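Shop Floor Forum > Automation > Two-arm cell on the wipes bench, what happens to the bench staff?

clurnier_lead
Mon 18 February
We're about to move the Flotside line over to a two-arm cell for the flat items, the ones that get picked, squared up and passed on. At present that is 2 people per shift. Management says no job losses, but the new rota has one of them "attending" the cell. Has anyone written a proper job description for that? Ours is one sentence long.

benchmark_194
We did ours at Piturcombe last April. Attending meant clearing misgrips, topping up stock and logging stops. The logging was the part that grew. For the first month we averaged 17 stops per 1000 pieces, and each needed a cause code. Write the codes before you start, and let the bench staff choose the wording.

sump_oil
Disagree about the staff choosing. We tried it and got four different codes for the same slipped corner. Engineering should set the list and the shift can ask for changes.

benchmark_194
Engineering set ours first. It had nine codes for motor faults and one called "other". Most of the stops went under "other".

tarn_fitter
Both of you are skipping the pay grade. If someone is resetting an arm and deciding whether to restart, that is setter's work. Ours stayed on the bench rate for a year until it was raised at the review.

clurnier_lead
Grade is still open here. The Aksoy document says "no change in skill level". I don't agree with it, but I need something in writing to argue with.

tarn_fitter
Keep a list of every decision the attendant makes in one shift. Restart, quarantine, call maintenance. Ours came to two pages.

sump_oil
Fair on the grade. I'd add the opposite risk - the job gets dull between stops. Rotate people every two hours at most. By the end of a full shift ours were missing soft faults.

quillback
Also check the handover gap. With two grippers working on one soft item there is very little room between the fingers, and people will want to reach in and straighten it. Agree the stop procedure first, with the same wording on every shift.

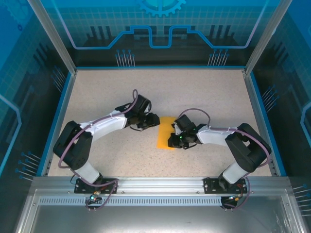 Automation / Cells and handling

clurnier_lead
Grippers nose to nose over the yellow piece, for quillback's point about the gap. I'll add a line on reaching in to the draft and start the decision list on the next early shift. Cause codes are still undecided. If anyone has a list that both engineering and the bench accepted, please post it.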